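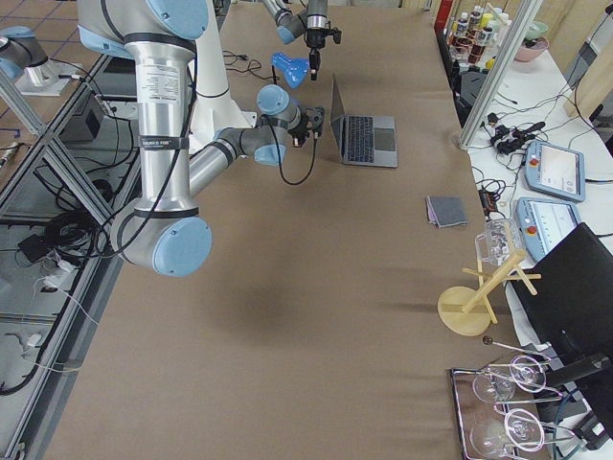
How many demonstrations per task before retraining a policy on a two-arm cell?

We have 843 episodes over several tabletop tasks and the policy still misses on placement. Is it better to add episodes or clean up the ones we have?

girnovik
Clean first. Drop episodes with long pauses or a regrasp in the middle, then retrain on what is left and compare. If placement error does not move, add 128 episodes with the object start positions spread wider.

rodton_cell
Agree on spread. Our set at Pemgate reached 1,412 episodes and most of the early ones were near duplicates. Change the clutter between episodes too.
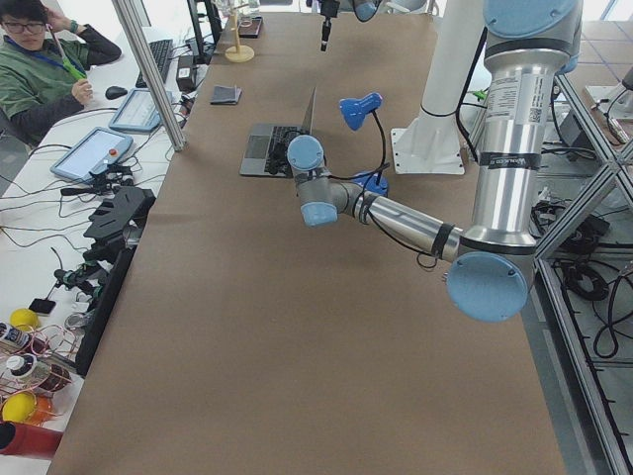 Laptop and blue desk lamp on kraft paper, one arm at the wrist beside the laptop.

Also check that both arms log on the same clock. Ours were off by 2 control steps and it looked like a placement problem.

sakalauskas
just get more data, worked for us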